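A pipe club needs a room

Last updated: August 17, 2024

The Kusilthorpe Pipe and Cigar Circle lost its room in March. The landlord at the Sleiman wanted the back lounge for dining, and he gave fair notice, so I have no quarrel with him. My quarrel is with the members who have decided that we can carry on just as well online.

I joined when Mali Prydderch ran the evenings. She put out two tins of tobacco and a box of small cigars, and you took what you liked and paid into a saucer. People talked about their work, their knees and the bypass. Very little of it was about smoking. A man who had come in to ask how to stop his pipe gurgling would still be there at closing time, and somebody would have shown him how to pack it properly.

You can't teach that in a message group. I have watched people try. A beginner writes that his cigar burns down one side, and by morning he has a string of answers that contradict each other. At the lounge one person would have looked at it, told him to slow down, and passed him a better cutter.

Gayan Majumder takes the other view, and he has put it fairly. He says the group reaches members who can't drive at night, and that room hire pushed the subscription up two years running. He is right on both points. I would keep the group for them. But a club that only meets on a screen will lose its older members first, and they are the ones who know how to restore a cracked stem or store a box through a damp winter.

Then there is the shop. Lillitum has a covered yard behind it with a decent roof and open sides, and the owner has offered it to us one evening a month if we buy what we smoke there. Some members complain that his prices are higher than the websites. They are, by a little. He also keeps a proper humidor and lets you smell a blend before you pay for it. 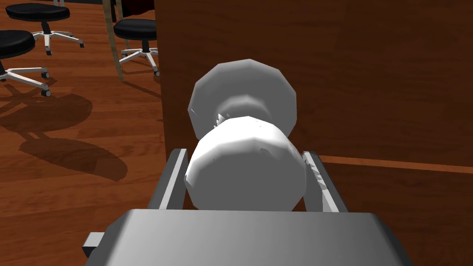 My proposal is that we accept the yard for the winter and see who turns up. We would need two heaters and a few chairs, and I know where to borrow the chairs. The subscription could go back down to what it was. If the numbers are poor by spring, Gayan can have his vote and I will go along with the result.

Anyone who wants to help with the heaters should speak to Mali or leave a note at the shop counter.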